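Wednesday, 8:12 PM
By Çetinkaya

I moved to Lumgate in January and I want to write a little about learning to cook from the radio. A small thread, maybe useful for other people who also learn English late.

The program comes from Closstead every evening and it is 12 minutes long. The host reads one recipe, two times. The first time I only listen. The second time I write.

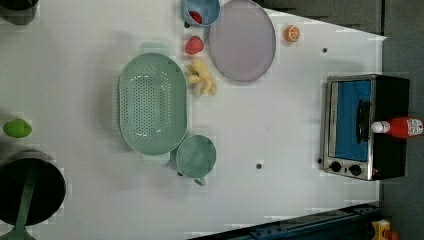
Grascombe replied that the second reading is too fast for writing, and that it is better to note the verbs and leave all the rest. I tried this for one week. It is good advice, I thank you for it.

So now my notebook is mostly verbs. Simmer, drain, fold, stir, scrape. In my language we have one word for three of these, and for the others we just show with the hand.
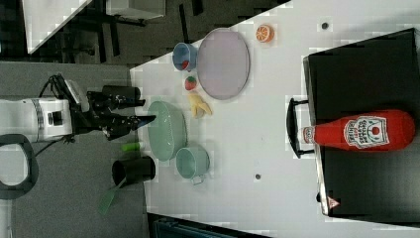 The most difficult word for me was "fold." I knew it only for shirts and paper. The host said to fold the eggs into the flour, and I stood in my kitchen and did not understand what to do. Now I know you need something wide and flat for it, like the green spatula standing in the black cup, and you go slowly from the bottom. With a fork it does not work, I tried.

Numbers are also a problem. I heard "sixteen" and wrote 60. It was minutes in the oven. The biscuits were black and my neighbor knocked on the door.
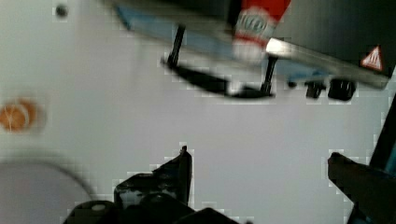
After this I began to say every number back to the radio, loudly, as one does on the telephone. It helps. Fifteen, fifty. Thirteen, thirty. My family thinks I am arguing with the host.

My notebook has 193 recipes now. I have cooked eight of them. Tomorrow I will try the lentil soup, if I can read my own writing.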